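Call for Participants: Comparative Trial of Grippers and Wrist Cameras for Handling Soft Household Goods

Reference 626

The Herneo Institute for Applied Handling invites applications from persons wishing to take part as operators in a comparative trial of robot grippers. The trial is conducted jointly with Stesano, which supplies the control software, and is due to begin in February. Applications are welcome from students, technicians and members of the public. Previous experience with robots is an advantage but is not required.

Background

Soft goods remain difficult for parallel grippers. Cloth folds over itself, hides its own edges and changes shape each time it is lifted. The present trial compares two sets of fingers, designated Workneh and Grevier, in the handling of towels, socks and similar articles. Both sets are tested with a camera at the wrist and with a fixed camera overlooking the table, in order to establish which view serves the operator better at each stage of a task. A crumpled microfibre towel held between green finger pads, with a white tray alongside, is typical of the grasps under study.
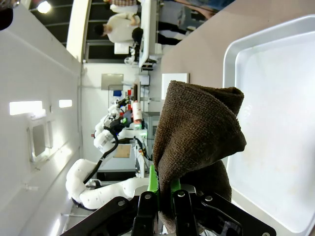

Duties of participants

Participants will guide a pair of robot arms through a set of short table-top tasks. These include picking up an article of cloth, placing it in a tray, folding it once and passing it from one arm to the other. Each task is repeated with both sets of fingers. After each block, the participant completes a short written form on grip, visibility and effort.

Participants are also asked to reset the table between attempts. Articles must be put down in a fresh position every time and must not be smoothed out beforehand. A crumpled sock is a valid starting position, and other objects may remain on the table during the attempt.

Full instruction is given on the first morning. A member of staff is present at the table throughout all sessions.

Requirements

Applicants must be at least 18 years of age and able to stand for periods of up to an hour. Normal or corrected eyesight is necessary. Applicants should be able to read and write English well enough to complete the forms. Long sleeves must be close-fitting at the wrist, and long hair must be tied back.

Hours and payment

Sessions begin at 9 in the morning and last for 2 hours. Each participant attends 9 sessions. Payment is made at the Institute's standard hourly rate on completion of each session, and travel costs within the city are refunded on presentation of a receipt. Participants may withdraw at any time without giving a reason and will be paid for the sessions attended.

Recordings from all cameras are kept for analysis. The fixed camera may also record persons at or near the table, and written consent is therefore obtained before the first session.
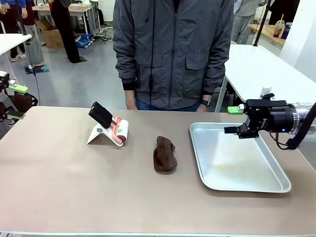
Linnea Solberg writes that she had expected the wrist view to be the more useful of the two, but came to rely on the fixed camera when approaching the tray and on the wrist camera only for the final closing of the fingers. She adds that socks gave her more trouble than towels, and that new participants should ask for extra practice with them on the first morning.

How to apply

Applications should consist of a short letter and a list of the mornings on which the applicant is available. They should be addressed to Vidar Lie, Trials Office, Herneo Institute, quoting the reference number given at the head of this notice. Questions about the tasks may be put to Stellan Bakke at the same office.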